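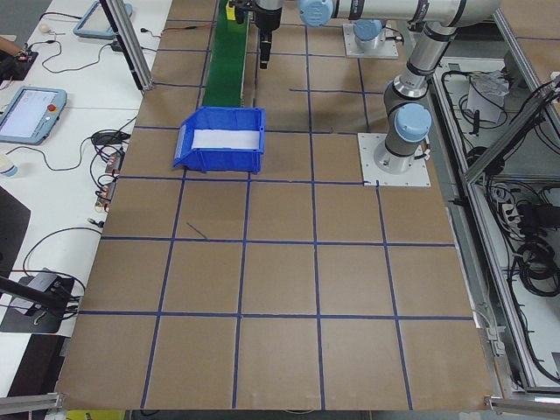
Print this article E-mail this article
Search this journal Enter words or author Go

3. Surface marking and placement of containers

3.1 Covering the table

The study used 13 work tables in three rooms of the Clakley building. All of the tables had been in daily use before the study began in July, and their tops were in different condition. Some had old glue on them, and on one the coating had come off in large pieces. To give all users the same kind of surface, we covered every table with brown cardboard before any marking was done. We first tried white paper, but it became torn at the places where people rest their arms. Cardboard is stronger and makes little sound when a container is put down on it, a point that several users mentioned to us without being asked. Its weak side is water. After a spill the cover had to be changed, and the marking had to be made again from the beginning.

3.2 The tape grid

On the cover we placed strips of tape lengthwise and crosswise, so that the surface was divided into cells. Figure 3 shows one of the finished tables with dark blue tape. Dark blue was chosen after a short trial with yellow and with gray tape. Yellow was easy to see on the brown cardboard but disturbed some of the users during long work, and gray was difficult to find in the evening. The cells are close to square, but they were laid by hand and we do not claim that they are equal. For the question we study here, small differences between cells are of no importance. What the user needs is a line that can be seen quickly and a cell that can be remembered by its row.

The tape was applied by two persons, one holding the roll and the other pressing the strip flat. Errors in this work were left on the table unless they closed or divided a cell. An example can be seen near one of the cells in the middle left of the table in Figure 3, where a short piece of tape lies diagonally, a little away from the lines. Removing such a piece often takes the upper layer of the cardboard with it, and the damaged place then attracts more attention than the tape did. In the interviews we asked the users if marks of this kind had confused them. Three users answered that they used the mark as a help to find their position on the table, in the same way as one uses a stain on a tablecloth.

3.3 Containers and labels

Each table received open plastic storage bins of the type sold by Pakov. We preferred bins without a lid, as lids were put down on the nearest free cells and stayed there. The bin in Figure 3 is blue, with a sloped lip at one end and a white label card on the front. The long side of the bin faces forward, and the card can therefore be read from the working side. In the first week some of the bins were turned with the short end forward to save space. This saved one column of cells, but the cards were then hidden, and users began to lift the bins to look at them. From the second week we kept the long side forward on all tables.

The position of the bin was not fixed by us. We asked only that it should stay on the grid and leave the near cells free. At the table in the figure it was given a place at the upper left, with the narrow green conveyor belt beyond it.

3.4 Neighboring surfaces

A grid helps only with the surface on which it is drawn. The white bench along the left side of the same table was not marked, and it carries cables, small connectors and other equipment close to the edge of the cardboard. We had expected that objects from the unmarked benches would move slowly onto the grid. Xia observed the opposite at most tables: objects without a cell were put on the bench, and the bench became fuller during the week. On Friday it was usually at its worst.

3.5 Recording of placements

During the study 1718 placements of objects were recorded on paper forms. A placement was counted as inside a cell when no part of the object touched the tape. By this rule, 1148 placements were inside. Rongrong Xia and Harvey Beaulieu read the forms separately and discussed the cases where they did not agree. Objects larger than one cell were written on a separate form and are treated in Section 4.

Figure 3. Work table with cardboard cover, dark blue tape grid and open blue storage bin with label card.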